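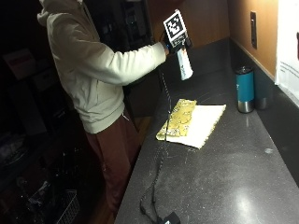
How to Clean a Dark Stone Countertop Without Streaks

Dark speckled counters hide crumbs well and hide almost nothing else. Water spots, finger marks and dried soap all show up as pale smudges, mostly when the light hits the surface from one side. The method below is the one I use on mine every evening. It works for sealed granite and quartz. If you don't know what your counter is made of, check with whoever installed it before you put any cleaner on it.

What you need

Two cloths, one for washing and one for drying. Make them different colors or patterns so you don't mix them up.
A folded white towel or a few paper towels
Dish soap
Warm water
A spray bottle

Steps

1. Move things back. Tumblers, mugs and bottles can go against the wall while you do the front half. Insulated tumblers often leave a ring, so lift them and don't slide them.

2. Unplug anything with a cord that runs across the counter and get the plug end well away from the water. Keep the spray away from wall outlets too.

3. Sweep up the dry crumbs with a dry cloth. Grit pushed around under a wet cloth is what dulls the polish over time.

4. Put a few drops of dish soap in the spray bottle and fill it with warm water. More soap does not clean better. It leaves a film, and you will be wiping for twice as long.

5. Spray the washing cloth, not the counter. Wipe in straight lines from the back edge to the front, overlapping a little each time.

6. Lay the wet cloth over a stained spot for 60 seconds if something has dried on. Then wipe again. Do not scrape with a knife.

7. Rinse the cloth in plain water, wring it hard and go over the whole area again. Most streaks come from skipping this step.

8. Dry with the white towel. White shows you whether dirt is still coming off. If the towel picks up gray, repeat step 7.

9. Bring the tumblers forward, wipe the bases, and do the strip along the backsplash. A corner of the cloth over one finger gets into the seam.

Checking your work

Turn on the overhead light and bend down until you are looking along the surface. Smudges that can't be seen from above show up right next to the glare. Buff those with a dry part of the towel.

What to avoid

Vinegar and lemon juice can etch some stones and wear down sealer. Skip scouring powder and the green side of a sponge. Glass cleaner with ammonia is fine once in a while on some counters, but I would leave it off stone.

Washing the cloths

Wash them without fabric softener, which coats the fibers and makes them smear. Pouran Nazari wrote in to ask about patterned cotton cloths. They are fine to use, but wash a new one on its own first in case the dye runs.

Posted by Shirin Kordestani, 21 April 2021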